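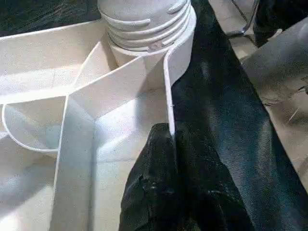
Screw-on legs are back, at least if Flumemeck has its way. The small furniture firm put its knock-down plastic stool on show Tuesday, July 25, 2023 at the Nondeck workshop in Kurtuluş. No bolts, no hex key. The white plastic is molded with raised threads around a wide neck, thin walls dividing up the hollows beside it. Cheap to ship, the company says, and easy to replace if one part cracks.

Price: 134 lira for the basic version. Two colors planned, white first. Stores get it in September.

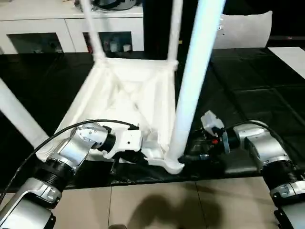 Upside down on the black tablecloth, legs up, ribbed underside of the seat showing.

We use cookies to remember your settings. By continuing to read you accept our cookie policy. OK

Designer Fumiko Koyama spent nine months on the seat, most of it on the corners. "People drag a stool, stand on it, lean back on it," she said. "The corner is were it goes." Earlier versions wobbled after two weeks in a test kitchen, she added. Those were scrapped.

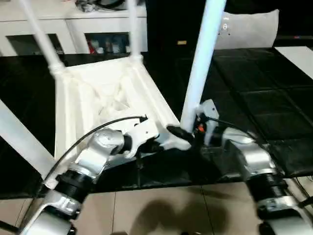 Flumemeck wants the whole thing light enough to carry up four flights in one hand. Weight figures not out yet. Most of the saving is underneath, where the plastic is a lattice of ribs and pockets, thickened only at the sockets that take the legs. Koyama said a solid seat was tried and dropped early on, too heavy and it sagged in the mold.

Rival maker Gramovach is said to have a simlar stool coming. It did not return calls by press time. The Nondeck show runs through Friday, doors open at 9, entry free.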